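示教数据采集小组例会纪要

最后更新：三月

时间：星期二下午
主持和记录：Pendo Mfaume
参加：示教组、仿真环境组、训练组。Felulska 项目那边有两位同事用电话参加，声音有时候断，他们的意见我会后又确认了一次。

一、上次事项的检查

1. 操作手柄的延迟问题：仿真环境组已经换了通信的方式，示教组试用以后觉得手感好一些，但是快速转手腕的时候还是会慢半拍。这一项不关闭，继续观察。
2. 示教员的说明书：第一稿已经写完，放在共享目录里。有三处用词和界面上的按钮名字不一样，请 Athumani 界面的负责人本周统一。
3. 真机上用手拖动示教的安全规定：已经发给大家，没有新的意见，这一项关闭。

二、数据数量

到开会的时候，远程操作的示教记录一共有 2,124 条，其中 1,633 条通过了人工检查。没有通过的记录，主要是三种情况：夹爪碰到柜子以后继续用力；示教员中途停下来想，停的时间太长；任务做完了，但是没有按结束键。

训练组提出，停顿太长的记录不一定要扔掉，可以把停顿的一段剪短以后再用。示教组担心剪短以后动作会跳，机械臂在真机上跟不上。讨论以后决定，先拿 40 条来试，用 Grorkden 的回放工具看一遍轨迹是不是连续，结果下次会上报告。

三、柜面取放任务

这个任务在仿真里做，示教员用远程手柄控制机械臂，在白色柜子的上面取放小物品。仿真环境组打开了一个画面给大家看，大家对着画面讨论了夹爪的姿态。
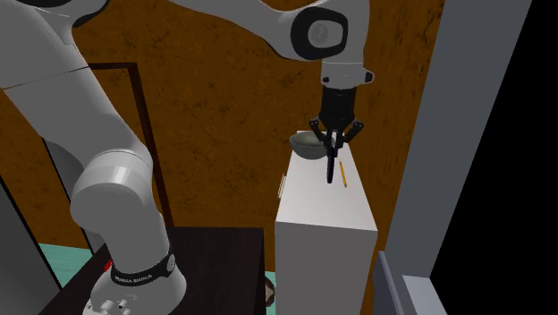 图1：柜面取放任务的仿真画面，夹爪在柜子上方，柜面上有碗和铅笔。

讨论的要点如下：

（1）细长的物品。示教组说，夹爪竖直向下的时候，细长物品的下端离柜面很近，从默认视角很难判断还有多少距离。有的示教员为了安全会抬得很高，轨迹就变得很长；有的示教员抬得不够，下端就碰到柜面。建议在操作界面上加一个高度的数字。Felulska 的同事觉得数字会让人分心，他们更希望加一个侧面的小窗口。两种办法都做一个简单的版本，让示教员自己选。

（2）遮挡。夹爪的手指有时候会挡住碗的边，示教员看不见碗口的全部。现在大家的习惯是先把手臂移开一点，看清楚再回来，这样记录里就多了一段没有用的动作。仿真环境组同意加一个可以切换的视角，但是切换的时候手柄的方向怎么对应，需要再想一想。有人提议方向永远跟着机械臂底座，不跟着视角。会上多数人同意先这样做。

（3）铅笔的方向。铅笔是斜着放的，夹之前要先把手腕转到合适的角度。新来的示教员常常先下降，再转手腕，容易把铅笔推走。说明书里要写清楚顺序：先转，再下降，最后闭合夹爪。训练组补充，如果推走以后又重新夹好了，这样的记录请保留，并且加上“恢复”的标记，对训练有用。

（4）碗的位置。碗如果放得离柜子的边太近，示教员的操作会很紧张，失败也多。训练组不希望把困难的位置全部去掉。决定保留现在的随机范围，但是困难位置只分给有经验的示教员。

四、手把手示教和远程示教的比较

Amham 实验室现在用两种方式采集：一种是人直接用手拖动真机的手臂，一种是用手柄远程控制。示教组觉得用手拖动比较自然，新人大约半天就能学会，可是人的手和身体会进入相机的视野，图像要重新回放一次才可以用。远程控制学得慢，但是示教员看到的和模型看到的是同样的图像，记录以后不需要再处理。

对于这个问题，会上没有一个统一的意见。Pendo Mfaume 建议，需要接触和用力的任务（例如拉抽屉、拧盖子）继续用手拖动，柜面取放这一类任务用远程。训练组要求两种数据分开放，文件名里写明方式，不要混在一个目录里。

五、示教员的安排

每位示教员连续操作不超过一个小时，中间必须休息。最近有人反映手腕酸，请示教组检查手柄支架的高度。另外，每次开始以前请先做 2 次练习，练习的记录不保存。

六、待办事项

仿真环境组：高度数字和侧面小窗口的简单版本；可以切换的视角，手柄方向跟底座。
示教组：修改说明书里夹铅笔的顺序；检查手柄支架；整理停顿太长的记录，交给训练组。
训练组：剪短停顿的试验和回放检查；写出“恢复”标记的使用规则。
Athumani 界面负责人：统一按钮名字。
Pendo Mfaume：和 Felulska 的同事确认下一批任务的清单。

下次会议还是星期二，同一个房间。如果纪要里有写错的地方，请直接告诉我，我来改正。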